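Drandance and the Long Way Home
2008-09-11

I saw Drandance in the worst seat of a very small theater, with a pillar on my left and a man on my right who ate an entire bag of walnuts, and I still came out wanting to call everyone I know. It's been a while since a movie did that to me.

The story is simple enough. Victor Kirui plays a piano tuner who takes a job in a mountain village called Trilau, where the dance hall is about to reopen after 17 years. He's supposed to stay one night. The piano is in terrible shape, the bus stops running, and pretty soon he's sleeping over the bakery and getting pulled into an old quarrel between two sisters-in-law. Domenica Camenzind plays the older one, and oh, she is wonderful! She has a way of folding a coat over her arm that tells you she has already won the argument.

I got to talk to the director, Thaddäus Wyss, on the phone last week. He was in his kitchen and kept putting me down to stir something. His first feature, Gorkwood, was a thriller with a lot of running through trees, and I asked him why he'd gone so quiet this time.

"I got tired of running," he said. "And my crew was very tired of it."

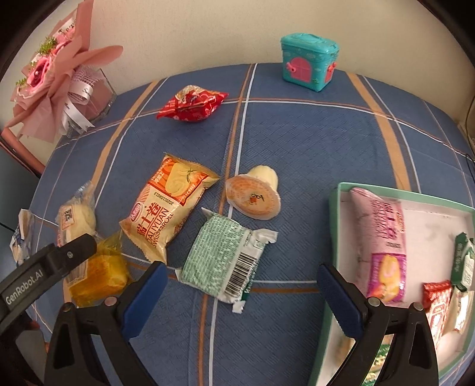 He wrote the first draft in 5 weeks, then spent two years throwing most of it out. There used to be a murder, if you can believe it. There was also a second piano. What stayed from the beginning was the long dance near the end, which runs nine minutes and has barely a word in it. I timed it on my second viewing (yes, I went back, and I got a better seat).

Wyss told me they shot that dance over four nights with 100 extras, nearly all of them local people who already knew the steps. Kirui didn't. He learned them in the afternoons from Meinrad Trummer, who plays the baker and used to teach ballroom. You can see Kirui counting under his breath in a couple of shots, and Wyss kept those on purpose – his character wouldn't know the steps either.

I do have complaints. The subplot with the mayor goes nowhere, and the music leans on the accordion when it could leave us alone for a minute. Vinzenz Grabner wrote the score, and his slow waltz is so good that I wish he'd trusted it more. There's also a letter that gets read aloud in full, and I could feel the whole row shifting around. Walnut man sighed.

But then comes the morning after the dance, with the chairs stacked up and Camenzind sweeping, and Kirui standing in the doorway with his tool case. They talk about the weather. I cried into my sleeve.

Wyss is already writing the next one, about a ferry crew. I asked whether there would be any running in it.

"On a ferry?" he said, and went back to his pot.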